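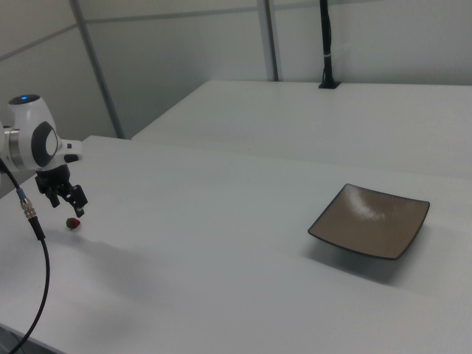 The night packers at Stundlow want to know if they'll still be packers by the fall. That came over with the shift notes this morning, passed along without a name, and whoever wrote it added that they'd rather hear it from us than from a slide. Fair enough! I wrote back that the plan on my desk has the same crew on both shifts, and that I'd bring anyone over who wants to stand here and watch it work (or fail to).

July, notebook 3, plating cell. 9:40 a.m.

Strawberry to the square dish, which is the job everybody on the dessert line complains about. Today was the first long session with the Bustska controller settings and I'm still grinning about it. 411 attempts logged before lunch. I haven't sorted the misses from the good ones yet, so no percentage in here until I have.

Settings for whoever picks this up next:
Approach from above, slow over the last stretch.
Fingers start slightly open. Wide open knocks the fruit over before it gets a grip.
Close force one step down from where we left it in June. Two steps down and it slips on the lift.
Release low over the dish. The upturned corners are the thing to stay clear of, so come in over the middle.

What I like most is how the job around it is shifting. On the Drirnska line one person does nothing but place garnish, up to 2,553 plates on a holiday week, with the same reach and the same wrist turn each time. Two of the people who do that job came by the cell in June and within ten minutes they had told me more about strawberries than I'd picked up all spring. Soft shoulder, don't pinch there. Lean the fruit so the leaves face the guest. Skip the flat-sided ones, they roll. I had none of that in the code and now I've got a page of it, in their handwriting, taped inside the back cover.

So the Azimi proposal (the writeup, second draft) now says the garnish station turns into a check-and-correct station. One person looks after the cell, pulls bad fruit, fixes the lean and signs off the tray. It's a different kind of tired, I was told – more eyes, less wrist. We should take that seriously and keep the rotation short. Standing and staring for a whole shift would be a poor trade for a sore arm.

Also from the line: they want the stop button where a left-handed person can reach it. Yes. Should have thought of that in March.

1:15 p.m.

Back on it after lunch. Working on odd starting spots now, with the fruit well away from the dish.

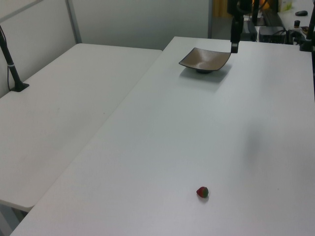 Strawberry on its side near the front of the table, dish farther back, gripper by the dish's right corner.

Fruit lying down is harder than fruit standing up, and on the line they mostly lie down. I want the grip angle chosen from the leaf end every time. Tried it by hand with a pair of tongs and it felt right, so that goes in next.

Counter on the cell says 1,475 cycles since the last finger pad change. Pads look okay to me, a bit shiny. Ordering a spare set anyway.

Open items:
Sort the morning log, misses by type.
Move the stop button, then ask the left-handers to try it.
Ask Stundlow which nights suit for a visit. Evenings are fine with me.
Find out who trains the first check-and-correct people. My vote is the garnish crew themselves, on paid hours, with me in the corner answering robot questions.

Leaving the controller on tonight's settings. Please don't touch the close force without writing it in here.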